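Gkikas Folding Activity Table, model 158
Product code: GK-158-G
Available from the Farport warehouse

The Gkikas table is made for playrooms, waiting rooms and small classrooms where the furniture must be moved often. It opens by one person and locks with two side levers. When it is folded, it stands by itself against the wall and does not need a hook or a strap.

The top has rounded corners and a matte surface, so pencils and small toys do not slide easily. For daily cleaning we recommend a soft cloth with mild soap. Please do not use powder cleaners, they leave small scratches which can not be repaired.

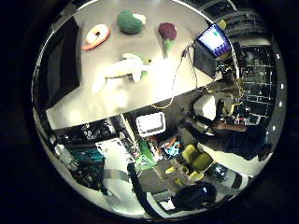

Plush play food on a pale grey tabletop.

Technical data
Length of top: 110 cm
Load, evenly spread: up to 246 lb
Height positions: 8
Top colors: pale grey, sand
Legs: powder-coated steel
Assembly: not needed

The height is changed by the button on each leg. Press the button, pull the leg until it clicks, and check that all four legs are in the same position before you put anything on the table.

Spare feet and levers can be ordered separately from Stasmont, our parts partner. Write the product code in your order. The Tesondale bench has the same leg system and can use the same feet, but not the same levers.

Toys and chairs are not included.

Page updated: 15 Jun 2018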